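Acta da reunião de compras – robótica doméstica
Ponto de situação do orçamento, novembro

Presentes: Junhao Fan (preside), Lihua Hou, Thijs Dekker, Vusumuzi Kekana (acta)
Ausente: Jianhua Tang, mandou comentários por escrito, ver ponto 5

Início às 9h40, sala pequena. Acta anterior aprovada sem alterações. Thijs pede só que se corrija o nome do fornecedor, ficou "Gronner" em dois sítios, é Groner.

1. Braço para o laboratório

Duas propostas em cima da mesa: Groner e Atberg. Groner mais cara mas inclui instalação e formação. Atberg entrega mais depressa, sem formação, manual só em inglês e alemão. Lihua prefere Groner. Thijs não está convencido – diz que a formação do ano passado foi uma manhã de slides e que ninguém tocou no equipamento.

Junhao pergunta pela garantia. Atberg: não vem escrito na proposta. Vusumuzi liga para lá e pede por escrito.
Carga útil: tem de ficar definida antes da encomenda. Discussão longa. Thijs quer que o braço levante uma geleira cheia, Lihua acha que isso nos atira para outra gama de preço e que basta abrir e fechar a tampa. Sem acordo. Junhao decide: pedir às duas firmas o preço da gama acima e comparar na próxima.

Decisão: não se assina nada até ter a garantia da Atberg e os dois preços novos.

2. Pinças

Orçamento disponível para este item: 4000 euros. Precisamos de 3 pares. Ciltus faz preço por conjunto mas obriga a comprar os dedos de substituição deles. Lihua testou os dedos macios, gostou para tigelas e pratos, menos para asas finas. Pedir amostras antes de fechar.
Junhao lembra que os adaptadores não estão incluídos e que da última vez sairam da rubrica de consumíveis. Desta vez entram aqui.

3. Simulação antes da compra

Thijs apresentou o quarto simulado. Ideia: correr as tarefas ali primeiro e só depois fechar a lista de material. Vistas do quarto, para discussão:

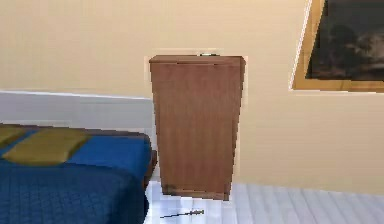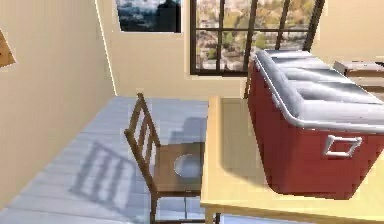 Mesa com a geleira vermelha:

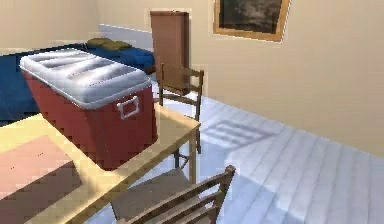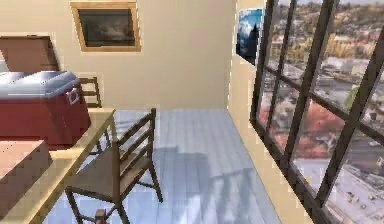

4. Comentários ao quarto e o que muda na lista

– Geleira. Comprar uma parecida para o laboratório, vermelha, tampa clara, asa branca em laço. A asa é o que interessa para a pinça. Lihua vê em lojas de campismo, não é preciso catálogo de robótica.
– Cadeiras. As de costas de ripas servem. Lihua preocupada com o acesso do braço quando a cadeira está encostada à mesa. Thijs diz que se resolve com a base móvel, Junhao responde que a base móvel não está orçamentada. Fica para o ano que vem.
– Tigela branca na cadeira. Manter como tarefa: pegar do assento e passar para a mesa. Comprar tigelas iguais em plástico, partem menos.
– Cama. Não se compra cama. Um estrado baixo com uma colcha azul chega para testar as almofadas. Vusumuzi tem um estrado no armazém, confirma medidas.
– Janela. Muita luz no chão e sombras marcadas da cadeira. Bom para testar a percepção, mas o laboratório não tem janela assim. Candeeiro de estúdio? Thijs pede preço, um só para começar.
– Ferramenta fina e escura no chão, junto ao armário. Lihua quer manter, apanhar objectos finos do chão é o caso mais difícil. Acrescentar duas chaves de fendas à lista.
– Quadros na parede: ninguém precisa deles na versão física, fora da lista.

Licenças do simulador: 20 postos, usamos menos de metade. Junhao quer reduzir na renovação. Thijs pede que se espere pelo fim dos estágios. Aceite.

Horas de cálculo: 172 gastas desde o início do trimestre, dentro do previsto. Se entrarem as tarefas de abrir a tampa isto sobe, Thijs faz uma estimativa.

5. Comentários de Jianhua Tang (lidos por Lihua)

Não concorda com comprar braço e pinças a firmas diferentes, receia problemas de compatiblidade e cada fornecedor a empurrar para o outro. Pede que se pergunte à Groner se aceita pinças Ciltus sem perder a garantia. Pede também uma linha no orçamento para peças sobressalentes, pelo menos cabos e ventosas.
Todos de acordo com a linha de peças. Valor a definir.
A pergunta à Groner segue hoje, Lihua escreve.

6. Diversos

Entrega do material: sábado não, a portaria está fechada. Avisar os fornecedores.
Bancada ao fundo continua por arrumar. Thijs.
Seguro do equipamento – Vusumuzi pede simulação com e sem transporte.

Acções
Vusumuzi: garantia Atberg por escrito, medidas do estrado, seguro
Lihua: email Groner, amostras Ciltus, geleira
Thijs: preços da gama acima (as duas firmas), candeeiro, estimativa de horas, bancada
Junhao: rever a rubrica de consumíveis, propor valor para peças

Próxima reunião à mesma hora, data a confirmar quando o Jianhua voltar. Encerrada às 11h05.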